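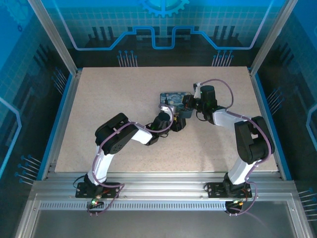
The case with the swirls, deep blue going into teal and pale blue.

Cases, tins and the drawer they live in
Posted in February by the author of this blog
Filed under: Home, Small Things, Sorting Out

I have been going through the drawer under the hall shelf again. It is the one where every small case and tin in the house ends up, and by the end of winter it stops closing. I took everything out after breakfast and it was past eleven when I put the last of it back.

The patterned case is the one I like best. The lid side is painted in swirls and the lower part is plain dark teal. The corners are rounded, so it goes into a coat pocket without catching on the lining. I bought it at the Inskip craft market, from a stall called Skerent that mostly sold painted boxes and a few trays. They had one in greens as well and I went back and forth between the two for a while. I still think the blue was the right choice, though the green would have been easier to find in a dark bag.

At the moment it holds sewing things: needles in a folded bit of felt, a short tape measure, white thread, black thread and the spare buttons that come in little bags with new shirts. Before that it had foreign coins in it, and before that nothing, as I didn't want to scratch the inside. I got over that.

The rest of the drawer was less interesting. There were two glasses cases from Mivance, both grey, both for glasses I no longer wear. The glasses went in the charity bag and I kept one of the cases for pens. There was a mint tin full of picture hooks and another with fuses in it, some of which had obviously blown. I don't know why I kept those. A long plastic box turned out to have nothing in it except a dead watch battery and a receipt from a shoe shop.

My way of sorting is to put everything on a clear table, open all of it, and only close a case when I know what it is for. If I close them as I go I forget what I've seen and start again. Anything without a job goes in the bag by the door. This time that was three tins and the long box.

I do wipe the painted one while it's out. A soft dry cloth is enough. I used kitchen spray on a painted tray once and it left a dull patch in the middle which never came back up, so I don't put anything wet near this sort of finish now. If there is something sticky on it I breathe on it and rub, the same as I would with spectacles.

I looked at buying a proper divider for the drawer. Grurnent do one in bamboo that would fit if I took the runner off one side, and I don't want to take the runner off. I cut down a cereal packet instead and folded it into a strip. It keeps the tins on the left and the longer cases on the right, and the painted one sits at the front where I can reach it when a button goes.

The drawer shuts. The shelf above it is still covered in post and odd gloves, and I'll do that next, probably before the clocks change. I also need more white thread.

Tags: cases, drawers, sewing kit, tidying

Older post: Re-covering the ironing board
Contact | Back to top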